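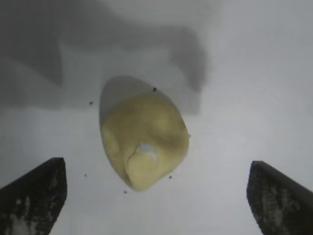 Emmett Tran wrote to us after the first edition that he had sat through a good many robot demonstrations and had yet to see one where the visitors chose what went on the table. Somebody from the company always chose, he said, and usually somebody from the company had chosen it the week before. He asked why a textbook on automation should spend a whole chapter on what he called theater.

Chapter 9
The Open Day

Tran's complaint is fair, and we have kept the chapter anyway. If you end up working in a plant, a warehouse, a kitchen or a hospital, there is a strong chance that your first real contact with a robot will be as a guest. You will be given a badge and a cup of coffee. You will stand behind a line of tape and watch an arm pick things up. A few weeks later somebody will ask you whether the place should buy one, and your answer will rest mostly on what you saw from behind the tape.

So we treat the visit as a kind of evidence. It is weak evidence, and most of this chapter is about how weak, and about what you can do on the day to make it a little stronger.

A morning at Korkau

The visit we use as our running case took place on 20/02/2019 at the Korkau site outside Mowat, where a firm called Rondatano was showing its Flakiro picking cell to buyers from the food trade. One of us attended. The invitation promised "handling of soft and irregular goods at production speed," and each of those words deserves a second look before you get in the car.

Soft and irregular goods are hard for a two-finger gripper. A carton has flat sides, and it will put up with being squeezed a bit too much. A lump of something pale and creased, with a bulge on one side and a narrow end, has no flat sides to offer. Close the fingers too far and you have left dents in somebody's dinner. Close them too little and it slides out on the way up. The lump also looks different each time it lands, so a grip that worked a moment ago may be a poor guide to the next one. Anyone who can do this well, all day, has something to sell.

"Production speed" is another matter. Whose production? The host at Korkau gave a rate in picks per hour, and it was printed on a banner beside the cell. When asked how long the run behind the banner had lasted, he said he would have to check. We have no reason to think he was hiding anything. He just didn't know, and he had been telling people the number all morning.

What the visitors saw

The session ran to two parts. In the first, the cell picked up pieces one at a time from a pale surface and set them in a tray. There were 10 picks in this part, and all of them went well. The guests clapped. In the second part, the doors of the cell stayed shut for the length of a talk, and then a slide went up which said that the system had made 174 picks in testing with a success rate of 100 percent.

Take the first part first. Ten good picks out of 10 feels like proof when you are standing in front of it, mainly due to the noise and the nearness of the machine. It tells you much less than it seems to. A machine that fails on one pick in ten would still get through a run of that length about a third of the time, and a machine that fails once in ten would be useless on most food lines. You can work this out on the back of the visitor badge: multiply nine tenths by itself until you have used it 10 times. We come back to the arithmetic in the section on short runs, and we would ask you to do it by hand at least once.

Then there is the slide. A count of 174 is a good deal better than a count of 10, and we were glad to be given a number at all. But a percentage needs two more things before it means anything, and neither was on the slide. The first is what counted as a success. Did the piece have to arrive in the tray, or did it have to arrive undamaged? If it was dropped and picked up again, was that one success, or one failure and one success? The second is what counted as a try. In our experience a lot of failures vanish here. A person resets the arm, moves the piece nearer to the middle, and starts the count again from there, and nobody involved feels they have done anything wrong.

We asked both questions. The answer to the first was that success meant "a completed cycle." The answer to the second was a promise of a follow-up email, which came in April and contained the same slide.

Things worth looking at that are not the robot

Guests at an open day watch the arm. It moves, it's expensive, and it is what they came for. We suggest that for part of your visit you look almost anywhere else.

Look at the fingers when the arm is still. Scuffs and worn patches tell you that they have been rubbing against something, which is more than a clean pair will tell you. They don't tell you what, or for how long, and a salesperson may be happy to let you fill in that part yourself. Ask when the fingers were last changed. Ask what a pair costs, and whether a worn pair grips the same as a new one.

Look at the surface the goods are lying on. Small crumbs and specks are ordinary in any place where food is handled, and they matter to a robot that relies on a camera. A plain, light background is kind to a vision system. Your own line may have a scratched steel belt with water on it. If the demonstration surface is nothing like yours, write that down, and give it as much space in your notes as you give to the pick rate.

Look at shadows too. An arm that hovers over its work with a camera on the wrist is going to throw a shadow across the thing it is trying to see. Good systems cope with this. Find out if anyone has tried the system with the overhead lights off, or next to a window in the afternoon. At Korkau the blinds were down, and when a guest asked if they could be raised, she was told there would be time for that after lunch. There was not.

And look at the people. Count the staff near the cell, if you can do it politely, and notice what they do between runs. If a person is loading every piece by hand, then the person is part of the system you are being shown. Their wages belong in the price.

Against cynicism

Having said all this, we don't want you to come away thinking that every demonstration is a trick. Some students enjoy this chapter too much and turn in visit reports that read like police statements. That is lazy in its own way. The Flakiro cell did pick up soft, awkward pieces without visible help while one of us stood there, and that is a hard thing to have built. The engineers we spoke to over sandwiches were more careful than the banner. One told us freely that very small pieces gave them trouble and that they had left them out of the morning's tray. It was the most useful sentence of the day, and it never got near a microphone.

The trouble lies in the gap between what a demonstration can show and what the guest carries home. A demonstration can show that a thing is possible. The buyer needs to know how often, for how long, on whose goods, and with how many people standing by. Those questions call for a trial, run on your site, with your goods, and with the rules for counting agreed before anybody switches the power on.

How the chapter is laid out

Section 9.1 covers what to ask for before you accept an invitation, including permission to bring your own goods. Rondatano refused this at Korkau on hygiene grounds, a reason we found reasonable for a food site and also very convenient.

Section 9.2 deals with short runs and what may be claimed from them. You will need nothing beyond multiplication.

Section 9.3 is on definitions of success. We print three from sales material, with the names removed, and rewrite each until it could be used in a contract.

Section 9.4 follows one set of visit notes from the tape line to the report that went to management, and marks each place where a "might" was lost along the way. Tran read a draft of that section and tells us he still thinks it should be shorter.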